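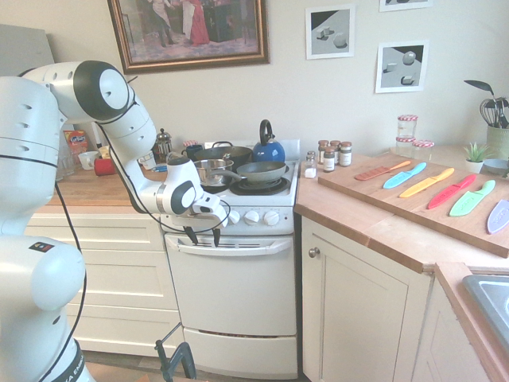 Moving into a rented flat with an electric cooker after years of gas, any advice?

Posted in: Home & Kitchen > Cookers and Ovens
Last updated: January 10, 2020

Noelia Cordero

Hello all, I hope somebody can help me as I'm getting myself in a bit of a muddle. I've cooked on gas ever since I left my mum's house, and at the end of January we move into a flat that only has a freestanding electric cooker. I do a lot of rice, a lot of slow stews, and a big tray of something on a Sunday, and I'm worried I'll burn the lot! My sister had electric rings for 2 years and says she never got used to them. Is there a knack to it? Also, my favourite pan is an old Gradero one with a slightly rounded bottom, and I'd be very sad to part with it. Oh, and the oven dial only has numbers in Celsius, and my recipe cards are all gas marks. Thank you in advance, and sorry for going on.

Dorothy Dobson

Don't worry, love, you will be fine. I changed over when we left the farmhouse and I sulked for a month, then I stopped noticing. The main thing is that the rings are slow to warm up and slow to cool down, so you have to think a little ahead. For rice I bring it to the boil on one ring and have a second one already on its lowest setting, then I simply move the pan across and put the lid on. Works beautifully, and no scorched bottom. For stews, turn the ring off a few minutes before you want to stop, and let the leftover heat finish things off (it saves a bit on the bill too).

Your rounded pan is the awkward one, I'm afraid. It needs to sit flat or you'll get a hot spot in the middle and nothing round the sides. I kept my old one for the oven, with the handle wrapped in foil, but do check that yours is safe to go in. I bought a flat Punow pan for 24 pounds and have been very happy with it.

As for your cards, gas mark 4 is 180, and each mark up or down from there is near enough ten or twenty degrees. I wrote mine in pencil in the corner of each card over a pot of tea, and it was quite a nice evening. If your new oven has a fan, knock twenty off. And remember the rings stay hot after you've switched them off. I melted a perfectly good spatula that way.

Reynaldo Castillo

get an oven thermometer. mine was 24 degrees out and I blamed the recipes for ages

Milagros Macapagal

I agree with Dorothy about using two rings. I'd only add that it's worth asking the landlord for the instruction booklet, as ours was in a drawer all along. Good luck with the move, Noelia, and do let us know how the first Sunday tray comes out!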